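About Pleledden

Pleledden is a small language school in Otbridge. We teach English and German to children from the age of six, and to adults who need the language for work or for life in a new country. The school was opened by Vlasta Dimitrov and Ljubica Softić, who were before teachers in the same secondary school.

Today we have 107 learners. The groups are small and each one keeps the same teacher for the whole year. Lessons for children are in the afternoon, adults come from 6 p.m. With the youngest we speak a lot and write little. They learn the colours, the numbers and the names of everyday things by taking them in the hand.
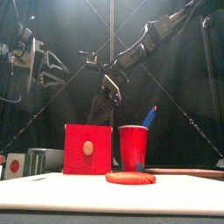

Red cube, red cup, blue marker.

Adults begin with a short talk with Arben Babić, who finds the right level with them. It is not an exam and you do not need to prepare for it. Our courses follow the books of the Patitz series, which you can borrow from us. In the school library there are 342 titles, also easy readers and some films.

New groups start in February. If you want to visit a lesson first, please write to Boris Kelmendi in the office and he will propose you a time. The first 2 visits are free of charge.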